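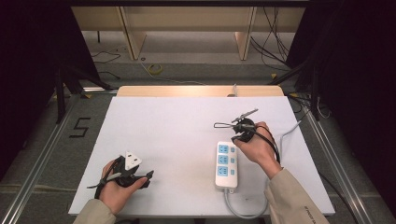 Ermelinda Garcia's objection was that a record cannot sound like 1966 if everyone who made it was born in 1990, and she put it to the class before I had finished writing the word "influence" on the board. Somebody near the back asked her what year it did sound like, then. She said it sounded like the year it was recorded, with a tambourine on top.

Chapter 4
Who Says It Sounds Like That?

Most album reviews lean on comparison. A critic hears a bright guitar and names an older band, hears a flat vocal and names another, and by the third paragraph the new record has been built entirely out of parts from old ones. Readers seem to like this. Publicists certainly do, and they often supply the names themselves.

This chapter asks whether such comparisons tell us anything, and my own view is that most of them tell us very little. Take Enura, the first album by the guitar group Barros. I collected 24 reviews of it. Nearly all of them mention the same two bands from the early eighties. Those two bands also appear in the opening line of the press release, in the same order. It is possible that every reviewer heard the likeness without help. I doubt it.

Martim Rocha, who plays bass on the record, told me he had not heard either band until the reviews came out. He then bought one album by each and disliked both. We should be careful with this as well. Musicians misremember, and some of them enjoy denying things. A bass line can also reach a player by way of a friend, a teacher or a supermarket ceiling. But if the claim of influence survives whatever the musician says about it, we need to ask what would ever count against it.

There is a weaker claim, which is that the records simply resemble each other. This at least can be checked by listening. Natália Seixas tried it with her students at Birnden, playing them short clips with no names attached and asking which ones belonged together. The students did not group Barros with either of the famous bands. They put the group with a country singer, apparently on account of the drums. One small trial settles nothing, and the clips may have been badly chosen, but it is more than the reviewers did.

Section 4.1 looks at the wording of comparisons: "recalls," "echoes," "owes a debt to," and the slippery "for fans of." Section 4.2 goes back to the press release and follows a single phrase from the label's office into print. Section 4.3 gives the case for the defense, argued by Gonçalo Calado, who thinks I am too hard on critics with a deadline and 110 words to fill.

Before reading on, pick a record you know well and write a paragraph about it without naming any other artist. Keep the paragraph. You will need it in 4.2.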